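Last updated: 08/06/2021

Visit report: manipulation data collection at the Briltstead site

The Briltstead open day ran from mid-morning to late afternoon and covered two floors. The ground floor had the usual conveyor and vision demos, which have been written up elsewhere. These notes cover the upper floor, where the Zedeck project records teleoperated examples for a pick-and-place policy. I had asked for time at a working station and was given most of the afternoon.

Zedeck collects by leader-follower control. An operator moves a light hand-held arm, the follower arm repeats the motion, and joint positions, gripper opening and camera streams are written to disk together. An episode is one task from start pose to release. The target for the current round is 925 accepted episodes across 14 tasks, and the round stood at more than 300 when I visited. The count includes accepted episodes only. Rejected ones are kept in a separate folder with a reason code, which I would like to see more groups do.

Task instructions are short sentences read off a sheet. "Put the pen in the box" is typical. The operator is expected to complete the motion without pausing to correct the grip more than once. Two corrections and the episode is marked for review.
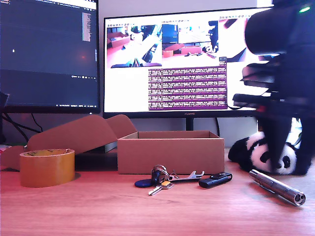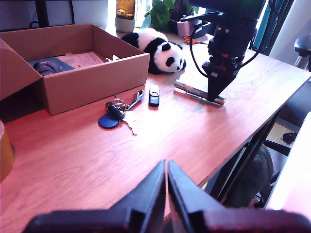
Object choice took up most of the discussion upstairs. Zedeck avoids machined test blocks and works with ordinary desk items, on the argument that a policy trained on cubes learns very little about contact. The keys are the hard case. A ring with a fob, a brass-colored key and a bottle opener on it has no stable shape, and a grasp on one part tells the policy little about where the rest will hang. The panda is easy to hold but deforms under the fingers, so the recorded gripper opening at contact varies a good deal between episodes. The USB drive is rigid but small, and the staff said most of its rejects are coded as slips.

The open box is treated as a container and as an obstacle. Its flaps are left folded back, and a flap can hide objects from one camera while another still sees them. Episodes are not rejected for occlusion alone. I asked whether the box position was fixed and was told it is moved between sets, by hand, with no marks on the desk for it. The box pose is not logged. For anyone hoping to reuse the data for a different model, I would call that a weakness – it could be recovered from the video, but with effort.

Between episodes the operator resets the layout. No grid is used. The written rule is that no object may stay within a hand's width of its last position, and orientation is left to the operator. Over a long shift people tend to drift into habits, putting the same item on the same side, and the project checks for this with a simple plot of start positions per operator. One plot on the wall showed a clear cluster at the left. That operator's sets were being supplemented, and none of them had been thrown out.

Timing is looser than I expected. Camera streams and joint data are stamped on the same machine but are not hardware-triggered. Staff consider the offset acceptable at the speeds used here, which are slow. I did not see a measurement.

Review is done by a second person at double playback speed. Three things are checked: the instruction matches the motion, the object ends where it should, and all streams are complete. The MacKinnon group at Eltstead uses a similar procedure but reviews only a sample of each batch. Zedeck reviews everything, and the backlog on the day was two days long.

Practical points for other visitors: parking at Briltstead is at the rear gate, the upper floor is by booking only, and the bus from the station does not wait for the last session. The data format sheet is handed out on paper at the desk on the ground floor. Ask for the June version, as the older one has the gripper units wrong.

14 shares | 3 comments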